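Tosham project report: picking things out of a bin by trial and error
11/27/22

So this is the write-up of my half of the Tosham project, and I'll start with the bit I got wrong. I thought the hard part would be training the network. It was the labels. My first batch of grasps was marked by a script that only checked whether the fingers had closed all the way, so anything thin (brush handles, tails, the rim of a cup) went down as a miss even when the arm had it perfectly well. I lost most of February to that – very annoying!

After that I went back to basics. Each attempt picks a spot in the bin and a wrist angle, goes down, closes, lifts, and then compares the view before and after. If something's gone from the bin, it's a success. We collected 2,000 attempts that way and trained a small network, which we named Urkeo, to score a possible grasp from the picture alone. At run time it scores 92 candidates and the arm takes the best one.

For testing I kept 5 objects out of training altogether and mixed them in with familiar ones. Random picking got 29 per cent of its grasps. Urkeo did a lot better on cups and soft toys, and hardly any better on bowls, where it kept wanting to go for the middle. I tried the Mistavura simulator to get extra bowl grasps, but the simulated rims were far too grippy and the scores came out silly, so I dropped it.

The bowl problem is easiest to understand at the bin itself, with the finger over a shallow bowl and other things lying close by.

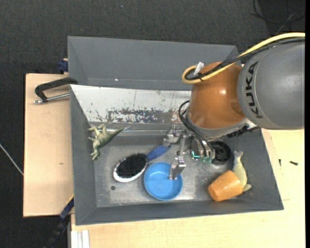

Do wondered in the comments on my draft whether the bowls were a labelling problem all over again, as a bowl that gets nudged across the bin changes the view nearly as much as one that's been lifted out. I think that's a fair point, and I've started going back through the bowl attempts by hand – slow going, but I've already found a few nudges marked as successes. I'll retrain once they're fixed and put the new scores in the appendix.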